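Taller compartido Jarkatano - Apuntes de la sesión 3
Pinza de barras paralelas: del simulador al banco
Imparte: Shabnam Ghumman

¡Llegamos a la parte más bonita del curso! Hoy la pinza se mueve por primera vez, de momento en el simulador. Abrid el proyecto Drusis y cargad la escena vacía, la que solo trae mesa y pared.

Repaso rápido: cada dedo cuelga de dos barras, una exterior y otra interior, y cada barra lleva un pasador en cada extremo. Son 4 barras y 8 pasadores. Si las distancias entre ejes coinciden, el dedo se desplaza sin girar - pura geometría, y a mí me sigue pareciendo una maravilla. 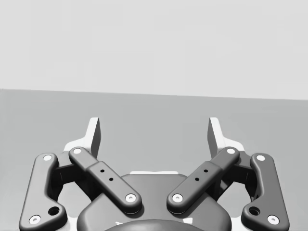 Antes de imprimir nada, abrid y cerrad la pinza despacio y vigilad los pasadores inferiores de las barras interiores. Quedan muy cerca uno del otro, y un error pequeño de cota acaba en choque.

Ejercicio en casa
Medid la separación entre las puntas en 3 posiciones del servo y apuntadlas en la hoja.
Cambiad la longitud de una sola barra interior y mirad qué le pasa al dedo (¡es muy divertido!).

Para la próxima sesión traed los pasadores ya lijados. La impresora grande está reservada toda la tarde.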